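About Motum

12/26/23
By the Motum Evaluation Office

Motum compares grippers, arms, wrist cameras and controllers for companies that must choose between them. The office is in Flillirholm, and the test hall is a short walk away in Erklow.

Every gripper is tried in simulation before it is mounted on an arm. Clients receive the full record of each trial, including failed grasps. In November the team completed 1,329 simulated grasps for the Sakamoto comparison, which covered seven grippers and two controllers. Each pairing is then run in the hall for 60 hours.

Motum does not sell equipment and accepts no commission from those who do. Fees are set before work begins and do not depend on the outcome.
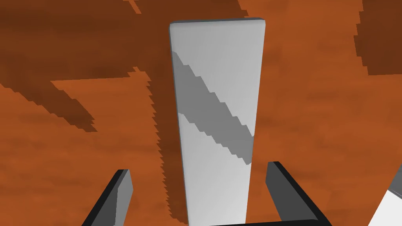 Simulated trial: open two-finger gripper at a white block on a wooden tabletop.

Requests for a comparison may be sent to the Flillirholm office in writing. Visits to the test hall are by appointment.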